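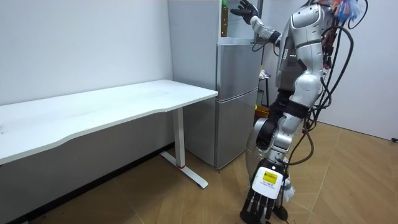

4.2 Collecting demonstrations at the refrigerator

Of the four household tasks in the Flavum set, the shelf task gave us the most trouble and, we are happy to report, the most interesting data. The robot has to lift a bottle from the open shelf on top of a refrigerator, turn, and set it down on a desk. A person does this without thinking. A person guiding a humanoid from across the room has to think about it a great deal, and much of what we learned about remote control in this project comes from this one reach.

Figure 4 shows the work area with the hand close to the bottle, fingers spread. The operator's choices at this point largely fix the grasp. If the wrist comes in too low, the thumb meets the bottle before the palm does and the bottle tips. If it comes in too high, the fingers close near the cap, and a tall, slim bottle held there tends to swing when the torso turns. We asked operators to open the hand early, well before the shelf, and to keep it open until they were satisfied with the height of the wrist. This cost a little time in each demonstration but made the approaches far more alike, and the policies of Section 5 clearly liked it!

Operators used the Thygesen controller, a pair of hand-held grips with a finger glove on the active side. Arm motion was copied at a fixed scale, with a foot switch to pause the copying so that the operator could bring their own arm back to a comfortable position. We had expected the pause to be used rarely. In practice it was used in most of the early demonstrations, nearly always while the robot's arm was on its way up, when the operator's shoulder began to tire. Pauses longer than a second were trimmed before training; shorter ones were left in.

The second arm is not needed for the task and was left to hang at the robot's side. We tried a version in which the operator controlled both arms, thinking that a free hand might help with balance or be used to steady the bottle. It mostly gave the operator one more thing to watch – several found that the idle hand had drifted towards the refrigerator while their attention was on the shelf. In all the demonstrations reported here the second arm was held in its resting pose by the low-level controller.

We collected 137 demonstrations over the month of June, and kept 77 of them. A demonstration was dropped if the bottle fell, if the operator stopped before placing it, or if the finger glove lost its calibration part of the way through. This last cause was by far the most common and is a fault of our set-up, not of the operators. After Wian Lekota rewrote the calibration routine so that it could be repeated in around 30 seconds, we recalibrated between every two demonstrations and the losses fell sharply. We would urge anyone starting similar work to sort this out first.

We also compared remote control with guidance by hand, in which a person stands next to the robot and moves the arm directly while the joints are made compliant. Hand guidance was delightful for the desk half of the task. Newcomers got the placing motion right within a few attempts, and they could feel contact with the tabletop through the arm. At the shelf it was much less comfortable. The guide had to hold the forearm above their own shoulder height, and had to stand between the robot and the desk, exactly where the arm needed to pass on its way down. The recorded paths show this plainly: they bend outwards to go around the person, and a policy trained on them bends outwards too, with no one there.

For that reason we settled on a mixed procedure, following the suggestion of the Kelholm study. The reach and the grasp are shown by remote control, the robot holds still while the operator puts the grips down, and the placing motion is then guided by hand. The two recordings are joined at the held pose and smoothed over a short window. Joined demonstrations looked slightly odd when played back, but we found no sign that the join harmed learning, and new operators enjoyed the work far more. Section 5.1 reports results for the mixed set and for remote control alone, using the same starting positions for the bottle in both cases.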